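Sugar duty at the Brindasby workshop

If you've dropped by lately, you'll have noticed the long wooden table has been taken over by coffee things, and we're happy to report it's all in a good cause! Hidayah Nair and the Cendus crew are recording examples for the learning system, each one a person steering the two arms through a bit of tidying. The count stood at 1,383 when May came to a close, well past the 1,000 we'd hoped for.
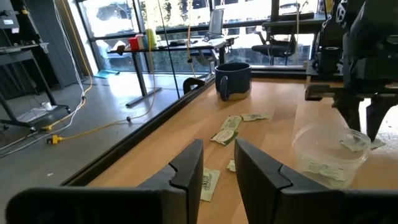
Sugar packets, a mug and the clear container, from the wrist of one arm.

Hidayah likes the packets scattered differently every time (she's quite strict about it), and a good sitting gives her 34 or so keepers. Next up are spoons, so if you have any odd ones at home, please bring them along and leave them with her.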